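Notes from the Dankwa Road footbridge meeting

I took the minutes again, so blame me for the spelling. Arlindo Vieira chaired, and we got going once the heating came on.
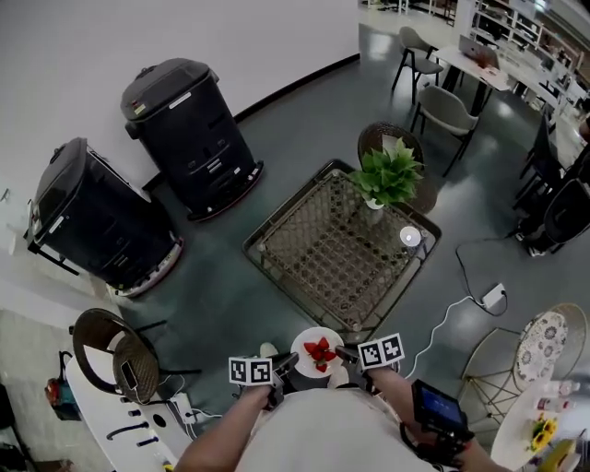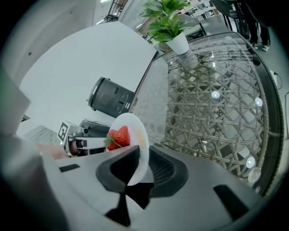

Strawberries on a white plate

Page last changed: 5 February 2024

1. Last time's minutes. Passed with one fix: I'd put the culvert on the wrong side of the road. Sorry!

2. Deck boards. Arlindo read us the two quotes. Jokutwood can do the full deck in 20 working days, but they want half the money up front — which a few of us didn't love. Zirklow is slower and would let us pay in stages. We talked in circles for a while (I was one of the worst) and then voted to go back to Jokutwood and ask for 38 percent down. Arlindo will call them.

3. Railing height. The county wants the railing raised 6 inches on the creek side. No argument from anyone. Ruratex is redoing the drawings and I'll post them when they come in.

4. Closing the road. The crane needs one lane for the day the beams go in. I asked if the school bus could still get by and the answer was yes, if the crane parks by the old pump house. We need it in writing from the crane company before we tell parents anything.

5. Letters. We mailed 80 to the houses along the creek in December. Most replies were friendly, and a couple of people asked about lights. Lights aren't in this year's budget, so I'm writing back to say that and to ask if they'd be okay with reflectors for now.

6. Parking by the trailhead. Ran out of time — first item at the next meeting.

Arlindo has the key to the site gate if you need to measure anything.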